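Keeping House at Loncombe: A Conversation with Rowena Evangelista

The Housekeeping Office at Loncombe Residence looks after 245 student rooms, the shared kitchens on each floor and the guest apartments in the Dumlao Wing. Rowena Evangelista was appointed head of the office after several years as a floor supervisor. She met with Residence News to discuss how the rooms are prepared between tenancies and what residents can expect when they move in.

Ms. Evangelista began with the shared kitchens, which receive more comments from residents than any other part of the building. "A bedroom belongs to one person for a year," she said. "A kitchen belongs to the whole floor, and people have very different ideas of what clean means. We try to set a standard that everyone can read on the wall and follow."

Under the current standard, counters are to be cleared every evening, and items left in the drying rack overnight are moved to a marked shelf. Residents have three days to collect them. The rule was drafted with Honeylyn Sison, the resident liaison, following a series of floor meetings.

"There was some resistance to the shelf," Ms. Evangelista said. "Students thought their pans would disappear. Most of them are used to it now, although the third floor still writes to me."

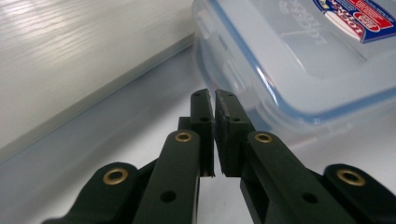

Page last changed: Wednesday, 4:15 p.m.

Turnover between tenancies is handled by teams of two. Each team begins with the closet and drawers, then the desk, and leaves the floor until the end. An inspection takes 20 minutes and is carried out by a supervisor who did not work on the room.

Asked what departing residents most often leave behind, Ms. Evangelista named coat hangers, phone chargers and single socks. "Hangers we keep," she said. "Chargers go to the front desk with a label. I have no good answer for the socks."

The office also changed its packing guidance in January. Residents who store belongings over the summer are now asked to use boxes with lids and to wrap dishes separately from books. Vilém Murín, who manages the storage rooms, requested the change after a number of open bags split on the stairs.

"Mr. Murín had been asking for lids for a long time," Ms. Evangelista said. "He was right – I should have agreed sooner."

Packing guidance and storage labels are available from the Housekeeping Office on the ground floor of the Dumlao Wing. Questions about kitchen shelves should be addressed to Ms. Sison.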